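Brostarum opens remote teaching bench at Grututberg site

Thu 31 October

Brostarum has put a second teaching bench into service at its Grututberg site, where operators show robot arms simple kitchen and packing tasks by remote control. The bench has been running in daily shifts for seven weeks and was opened to partner firms this week.

An operator sits at a desk in the next room and holds a pair of handles that mirror the motion of the arm. Opening and closing a trigger on the handle opens and closes the gripper. The operator works mainly from the wrist camera, with a fixed overhead view on a second screen. Joint positions, gripper opening and both video streams are logged together for each attempt.

The first task set on the new bench is moving vegetables into and out of bowls. Brostarum says produce was chosen for its uneven shape. A potato does not offer two flat faces to grip, and the right closing width changes from one piece to the next. Operators are told to approach from above, close slowly and pause for a moment before lifting. Recordings in which the piece is dropped are kept and labeled separately.

By the end of last week the bench had logged 1215 attempts, of which 1906 seconds of video were set aside for a first review of labeling quality. The company has not published a success rate for a policy trained on the material. It says the count is still too low for the number of bowl and vegetable combinations in the plan.

The site also uses a second method, in which a person takes hold of the arm and guides it through the motion directly. Hand guiding needs less training and gives smooth paths, but the person's hands often block the overhead camera. Remote control is slower to learn. New operators at Grututberg spend about 9 hours on practice tasks before their recordings are accepted, and most of that time goes into judging depth from the wrist view.

Bermúdez, which supplies the control handles, has changed the trigger spring after operators reported that small adjustments near the closed position were hard to make. The new spring is fitted on both benches. Force feedback is not included in this version — operators judge grip from the camera picture and from a gripper current reading at the corner of the screen.

Recordings are stored in the Trurevis format, which the company already uses for its packing work. Each file carries the task name, the operator's written instruction and a note of the objects used. Lighting and table surface are changed between blocks of attempts so that the data does not depend on one setup.

A third bench is planned for February. It will have two arms and will be used for tasks that need one hand to steady a container while the other fills it. Partner firms can request bench time through the Grututberg office.

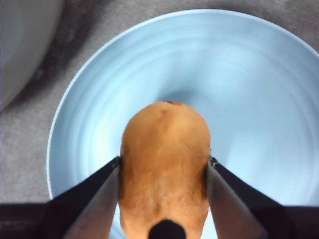

Wrist camera view of a potato held between the gripper fingers over a light blue bowl.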